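Docs > Trismont > Grasp tuning

Setting the grip force for drive caddies

Load the caddy profile in Trismont and set the force limit to 200. Close the fingers on the blue plastic and save the pose.
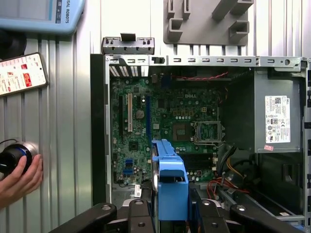

Adding the approach path

Set the planner to slow down near the drive bays - two waypoints are enough. Keep the wrist clear of the power wires.

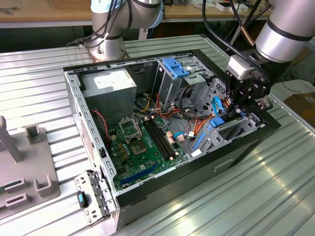 If planning stops with code 401, reload the case model and run it again. 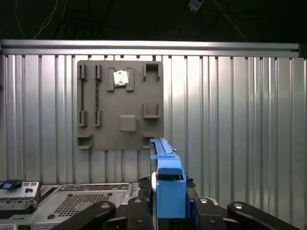 Caddy in the gripper, mock board behind.

Related
Candberg camera setup
Trismont error codes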